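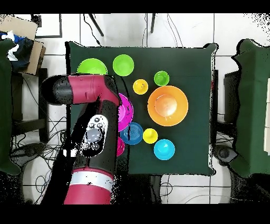 Marell gripper review: two fingers, a lot of plastic dishes

Posted 2025-11-08

I've wanted to write up the Marell two-finger gripper ever since I bolted it on in June, and I kept putting it off because every time I sat down to do it I'd think of one more thing I wanted to try first. So forgive me if this wanders a bit! I use it for tabletop work, which for me mostly means picking up dishes and putting them down somewhere else, over and over, with a green cloth over the table and the red and black arm coming in from the side. The dishes are bright plastic in a whole mix of sizes, from the little yellow and green cups up to the big orange bowl with the wide flaring rim, and that orange bowl has taught me more about grippers than any spec sheet I've ever read.

What I paid and what came with it

The Marell was $1,369 with the mounting plate, one set of flat rubber pads and a cable that is a hand's width shorter than you'd like. I ordered it through Devadiga, who were lovely to deal with and swapped a wrong plate without any fuss. Before that I'd been using the Katell, an older gripper with three fingers that close toward the middle, and I still have it on the shelf, so I was able to go back and forth between the two whenever I started to doubt my own memory. (I doubt it a lot.)

Putting it on took me 2 evenings. The first evening was the bolts, which were easy, and the second was the cable, which was not. You need 24 volts at the wrist, and if your arm already brings that out to a connector you'll be finished much sooner than I was. Mine does, as it happens, but the pin order in the leaflet was printed looking at the plug from the back, and I read it as looking from the front. The gripper survived, I'm very glad to say. It just sat there blinking at me until I worked it out.

Small cups

The Marell is wonderful with small cups. The fingers come down on either side, the pads give just a little, and up it comes. You can set the closing force in the software in 6 steps, and I leave it on the second one for anything made of thin plastic. At the fourth step a cup goes oval, and then it pops out sideways the moment you open the fingers, which made me laugh the first time and much less after that. The Katell was always fine with cups too, but it needs clear space all the way around, and when you have a cup sitting close up against a bowl there's no room for that third finger. With two fingers you turn the wrist until you find a gap and in you go.

Bowls, big and small

Bowls are a different story, and I went through a grumpy week over them. The Marell doesn't open wide enough to take a large bowl across the outside, so you have to pinch the rim, one finger in and one finger out. That works nicely on a bowl with a straight side. On a flaring rim the pads meet the plastic at a slant, and the bowl likes to swing down and hang like a bell. I got around it by tipping the wrist to match the slope before closing, and now I do that without thinking, but if you're teaching somebody else to drive the arm, save yourself some bother and show them the tipping trick on the first day.

The Katell wins here on steadiness. It goes down inside the bowl and spreads its fingers outward against the wall, and the bowl comes up level every time. I do miss that.

Plates

Plates are the hardest thing on my table for either gripper. A flat rim lying close to the cloth leaves you almost nothing to get a finger under. The Marell's pads are thicker at the tip than I'd like, and they tend to push the plate along and ruck up the cloth in front of it. I filed one pair of spare pads down to a wedge and they're so much better that I wish they came in the box. The Katell I wouldn't even bother with for plates.

Software

I run everything through Alley, our little control project, and the Marell driver dropped in with hardly any changes. Open, close, go to a width, report a width, and a flag that tells you it has stopped on something. The flag is good on hard objects and a bit sleepy on soft ones, so I check the width as well. I had one firmware update over the summer and it wiped my force setting back to the highest step without a word about it. Write your settings down somewhere before you update!

Noise and wear

It's quiet, a soft little whirr, where the Katell sounds like a coffee grinder clearing its throat. The pads have gone shiny in the middle and I'm going to replace them before the winter. The housing picks up scratches if you so much as look at it, though they don't bother me.

Who I'd tell to buy it

If your table is mostly cups, blocks and small bowls packed close together, I'd buy the Marell again and feel good about it, and I'd order the second set of pads at the same time so you have some to file. If you mostly lift big round things, hang on to a three-finger gripper or find a wider one. Mine is staying on the arm for now, and the Katell comes down off the shelf when I have a whole afternoon of large bowls to get through. I'm trying a longer cable next, and I'll add a note at the bottom of the page once I know whether it snags on the elbow.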